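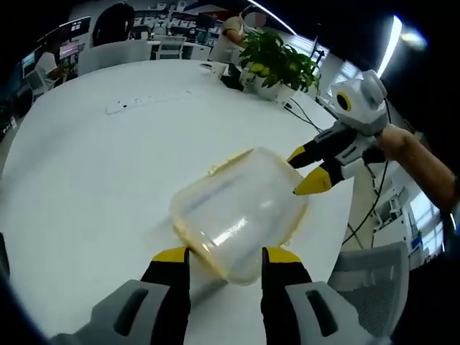
About Reltach

4 min read

Reltach is a small site that tests whether online games work after the people selling them say they do. We look at matchmaking, servers, patches and refunds. We don't write previews, and we don't score games out of ten.

Most "about us" pages at gaming sites will tell you how passionate the team is. You can assume we like games. What we like less is the way a studio can ship something half finished, post a letter with the word "community" in it four times, and get a warm headline for its honesty. The letter costs nothing. We wait for the patch, install it, and go play.

How we test

When a publisher announces a fix, we play 21 online matches before the update and 21 after it, on the same console and the same home connection. We write down how long each lobby took to fill, whether the match started, and whether it ended the way it was supposed to. Then we publish the whole log, dull parts included. Hicham Kettani built the spreadsheet and will not let anyone else touch the formulas.

Is that a scientific sample? No. A studio has server data we will never see, and if one wants to share it we'll print it next to ours. So far the offers have come with conditions, and we turned them down.

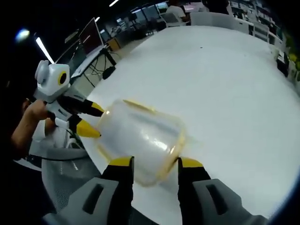

We also go back. A game that was broken in November gets another look the following spring, after everyone has moved on to the next one. Joelle Shboul runs those return visits under the heading Lelik, a name left over from a podcast she gave up on. They are the least read thing on the site and we plan to keep doing them.

Who we are

Joelle and Chrysoula Politis started Reltach after they both left Lesamham, a news site that wanted 400 words on every trailer. Chrysoula edits everything and cuts most adjectives. Pantelis Antoniadis covers consoles and storefront policy, and he's the one to write to if you've been refused a refund. Styliani Stergiou handles PC ports and has a low opinion of launchers – all of them, ours would be no better.

Nobody here is full time. We'd be wary of any site our size that claimed otherwise.

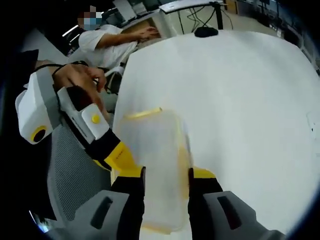

Money

We have 1000 paying readers, give or take a renewal day, and they cover hosting, games and a modest fee for each writer. We buy our own copies. We don't take publisher travel, early review events or affiliate payments on pre-orders, and we think pre-orders are a bad deal for you anyway.

There is one exception to the no-advertising rule. Vasilakis, a repair shop, pays for a text line at the foot of the newsletter. It has never asked to see a story first. If it does, the line goes.

Mistakes

We get things wrong. Last year we blamed a studio for dropped matches that came from Pantelis's router, and the correction still sits at the top of that article where the headline used to be. Corrections stay on the page with the original wording. We don't quietly edit.

If you think a log is off, write in with your platform, your region and what you saw happen. Screenshots help. "Works fine for me" doesn't help much, though we read those too.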